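On the Proper Setting of a Sweets Table

Readers of this page will know that I have kept a record of household hospitality for several years, principally in the matter of linens and serving pieces. The present entry concerns the sweets table, by which I mean a small table set apart from the dining table and devoted to wrapped candies and packaged snacks. It is a modest custom in our family. It is observed at the new year, at two birthdays in August, and whenever a guest is expected to remain past nine o'clock in the evening.

The matter was raised by my cousin Mabli Llewellyn, who wrote to ask why the candies at our house are laid out on a tray when a bowl would hold more of them. Her point on capacity is conceded. Our largest bowl holds 200 pieces of ordinary size and the tray will not accept half that number without spilling. A bowl, however, conceals its contents. Guests see the top layer and must dig for the remainder, and the older members of the family are reluctant to be seen digging. On a flat tray every wrapper is visible and a choice may be made promptly.

The cloth is laid first. For the sweets table I prefer a white ground with a small, quiet print, the candies themselves supplying as much color as the table can bear. A lace border is suitable provided that it hangs clear of the table's edge and is not folded under. Lace that has been folded under for an afternoon retains the crease, and pressing it out of cutwork is slow labor. I iron such borders from the reverse side over a bath towel, at the lowest setting that will do the job.

The cloth in use at present has a pale floral print and came from Dallorden, a linen shop that occupied the corner by the post office until the building was sold. I paid 110 dollars for it, which was considered excessive at the time, and I recorded the sum in the household book with a note to that effect. My view has since softened. It has been laundered many times without yellowing, and one stain of cherry syrup yielded to cold water and patience.

The tray is placed second. Ours is metal, with rounded corners and a raised rim, and the inside has a pale gold cast tending toward olive. It should be wiped with a soft dry cloth before the candies go in, as fingerprints show badly under an overhead lamp. No paper liner is used. I tried doilies for one season and found that the smaller pieces slid beneath them, and that guests hesitated to disturb the arrangement.

The candies are placed last, and it is here that opinions in the family diverge. My late aunt sorted them by kind, in rows. My own practice is to turn everything out on the cloth beside the tray and look it over before anything is transferred. Torn wrappers are withdrawn. Twist-wrapped pieces are retwisted where necessary. Larger packets are set toward the back of the tray and the foil-wrapped pieces toward the front, where children can reach them without leaning across the lace.

As to purchasing, I buy from two sources. Tekik, the grocer on our street, is reliable for hard candies and is generous in mixing small quantities by weight. Phetsri carries the packaged snacks, including several that my husband asks for by the color of the wrapper, never having learned the names. Their last delivery weighed 3 pounds and was consumed more quickly than I had planned. Chocolates are bought no earlier than the day before in warm weather.

Mabli has also inquired about the proper number of varieties. No rule has been established. I would advise only that there be something sour, something soft enough for those with dental work, and at least one item which is not sweet at all. A small dish for empty wrappers must be provided and must be emptied during the evening. Its absence was noted at the last new year, and wrappers were afterward recovered from two flowerpots and a coat pocket.

The Trarnar tablecloth, the blue one mentioned in an earlier entry, has been retired from this duty and will be cut down for napkins. I will report on the hemming when it is finished. Correspondence on the question of bowls remains welcome.
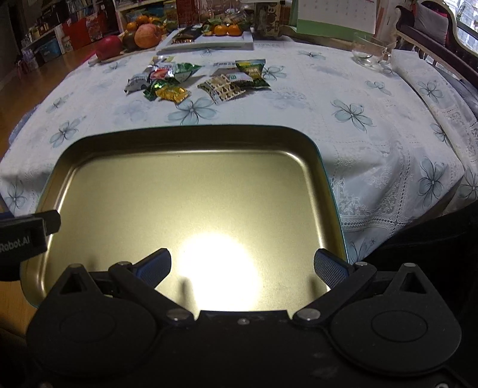
The floral cloth with its lace border, the tray, and the candies on the cloth.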